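How does a band go on tour?

So your favorite band is going on tour. Big poster, long list of cities. But what does that mean? Who picks the cities? Where do they all sleep? Let's go fast, theres a lot to cover.

First - what is a tour?

A tour is a bunch of concerts in a row, each one in a different place. Some tours are short, maybe a week. Some go on for months. Bands often tour when they have a new album out, so people can hear the new songs played live. Live means right there, in front of you, mistakes and all.

We'll use a metal band called Kistetti. Five players. Two guitars, a bass, drums, and one person who sings and also plays the fiddle. Yes, metal bands can have a fiddle! Folk metal, it's called. Old dance tunes plus very loud guitars.

Who picks the cities?

Mostly a person called a booking agent. The agent calls up places where bands play (the word is venues) and asks, are you free that night? Then looks at a map. You don't want to drive all the way north, then all the way south, then north again. Silly. Costs a lot of gas too. So the agent tries to make a nice line or a big loop.

Kistetti's tour last fall had 37 shows. The smallest was a club in Lindau with room for 50 people. The biggest was a hall that holds 3000. Same band, same songs. Very different sound check.

What's a sound check?

In the afternoon, before anyone comes in, the band plays a little bit of this and that. Drums first. Boom. Boom. Boom. This can take a long time. The sound engineer stands at a big desk with sliders and makes each thing louder or softer. An empty room sounds different from a full one, because people soak up sound. Coats do too. So in winter the engineer has to guess a bit.

Who else comes along?

More people than you'd think.
- the tour manager, who has the schedule and the phone and all the keys
- the sound engineer
- the light person
- the guitar tech, who changes strings and tunes everything
- someone to sell T-shirts
- the driver

The people who help but don't play are called the crew. Kistetti also took another band with them, Ornlow, who played first each night. That's the support band or the opener. They get 30 minutes and then off, quick, so the stage can be changed over. It's a good way for a newer band to get heard.

Where do they sleep?

Sometimes a hotel. On bigger tours, in the bus! A tour bus has bunks, like bunk beds, three high on each side, with a little curtain. The band goes to sleep in one city and wakes up in the next one. You get used to the bumps. Mostly.
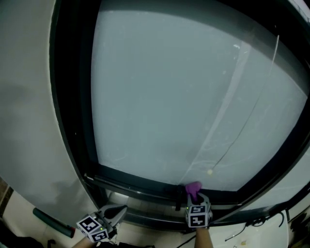
What do they do all day? Wait, mainly. A show might be an hour and a half, but the day is long. Load in the gear, wait, sound check, wait, eat, wait. Touring people spend plenty of that time sitting by a window, and you don't always get a view out of it either. It can be frosted glass with a black frame and some scuffs and streaks on it, pale and hazy, and you couldn't tell from that if you were in Lindau or on the moon. So people bring books. Cards. Some write new songs, and lots of them call home.

And after the show?

Everything comes down again. It's called load out. Drums in cases, cables coiled up (there is a right way to coil a cable and crew are very picky about it), amps into the truck. The fans are on their way home by now, ears ringing, and the crew is still carrying boxes. Speaking of ears - wear earplugs or ear defenders at a loud show. Musicians do. It still sounds great, promise.

Then back on the bus and off to the next town.

Words to know

Venue - a place where bands play
Opener - the band that goes on first
Set list - the songs for tonight, in order, ususally taped to the floor
Encore - extra songs at the end, when the crowd keeps yelling

Last updated: June

Contact | © Jalali Music Pages for Kids | Back to top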